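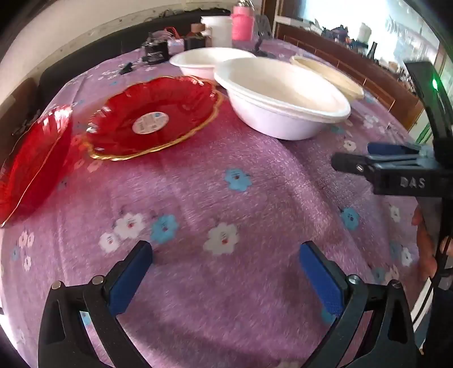
Cevholm Table Set
Data card and README

Summary

Cevholm Table Set is a collection of tableware handling demonstrations recorded with hand-held grippers in lived-in homes. A person holds the gripper, does the task the way they would with their own hand, and the recording is later used to train a policy for a robot arm. No arm is present during recording. The set was put together under the Primton project and is meant for imitation learning on picking, moving and stacking plates and bowls.

Version: 1.2
Last updated: 23 Jul 2018
Episodes: 3000
Households: 26
Operators: 70
Distinct dishes: 138

What is in an episode

Each episode covers one instruction, from the start signal until the operator lets go of the last object and backs away. The files are:

video – wide-angle color video from the camera on the gripper
width – jaw opening over time, in millimeters
pose – six-axis pose of the gripper, relative to its position at the start signal
task – the instruction as it was read out to the operator
notes – free text from the operator, often blank

Two-handed episodes have a left and a right folder with the same file names. Both share one clock. Single-handed episodes have a right folder only, even if the operator is left-handed, so check the hand field in the notes before you mirror anything.

Tasks

Instructions are short and leave room for choice. The common ones are "move the plate to the other side," "stack the bowls," "put the small bowl in the large bowl," and "clear a space in the middle." Operators were not told which dish to begin with or which edge to grasp. If you need a fixed order, filter on the task file and expect to lose a good part of the set.

Households were asked to leave the table as it normally is. Tablecloths stayed on, and bottles, boxes and other things that live on the table stayed where they were. The Bellamy subset is the exception: those episodes were recorded on a bare bench with one dish at a time, and they are useful mainly for checking that your loader and your gripper width scaling are right.
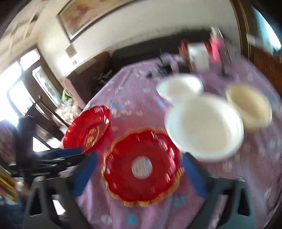 Glass is the hardest material in the set. Pose tracking does not suffer much, but depth estimated from the video is poor on anything you can see through, and a gold or silver rim can throw off edge detection when it catches daylight. We do not ship depth for this reason. Patterned cloth seen through a colored plate has also been picked up as a separate object by the segmentation tools we tried. The plate labels were corrected by hand; the bowl labels were not.

Recording notes

Operators practiced for a few minutes before the first kept episode. They were asked to move at a comfortable speed, and some moved fast. Motion blur is common during transfers and we have kept those episodes. If your training is sensitive to blur, use the blur score in the index file and choose your own cutoff. We have not found one that suits every task.

The lens bends straight lines near the edges of the picture. Calibration files are in the calib folder, one per gripper. Grippers were recalibrated in December after the lens mounts were replaced, and episodes from before that point use the file ending in _old. Mixing the two gives a small but steady offset at the fingertips.

Dropped and failed grasps are kept and marked fail in the index. The default loader skips them.

People in the recordings

Homes have people in them. Hands, clothing and sometimes a seated person can appear in the video. Everyone present agreed to be recorded. Audio was never stored. Please do not try to identify anyone, and write to the Primton list if you find something that should be removed.

Known problems

Width drifts by a few millimeters in long episodes. Reset it at each full opening.
Some two-handed episodes have a gap in the left pose track where the tracker lost its place. The gap is filled with the last good value and flagged.
Households 4 and 19 use the same bowl set. Do not split them across train and test.

Splits

Train and test are split by household. The Edmont split is a second, harder one – it also holds out every dish with a fluted or scalloped rim. Report both if you can, and state which version of the index you used.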